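From: Deisy Giraldo
Subject: Re: [crockery-swap] packing cups for the post

Leonidas Karagiannis wrote:
> Has anyone got a decent way of sending cups without handles? I've
> lost two out of the last parcel to Paseck and I'm blaming the
> newspaper. Also is it worth double boxing for 600 g or so of china?

Hi Leonidas, hi all,

Sorry about your two! I gave up on newspaper years ago (the ink gets everywhere, for one thing) and now it's bubble wrap for everything. I lay a big piece out over the whole table before I start, so if I fumble one it lands on something soft, and then I cut what I need from the roll. Mine's 30 cm wide, which does a cup with enough left over to tuck into the open end.

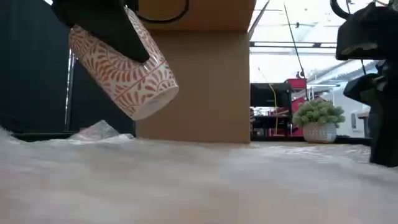

The leaf pattern cup, with the big box behind.

I do love that orange-red on the white, and the little band near the base. It's the one going to Cortés, if he still wants it?

Anyway, wrapping. Roll it on its side, fold the spare in at the top, one bit of tape and no more, or whoever opens it will be there all evening with the scissors. They travel better standing up than lying down, in my experience, and I stuff the corners until nothing shifts when I give the box a shake.

Double boxing, yes, if it's going abroad. For Paseck I wouldn't bother, just get a stiffer box. I had 40 from Jorura in June and there are still plenty in the cupboard, so shout if you want a few flat ones posted.

Deisy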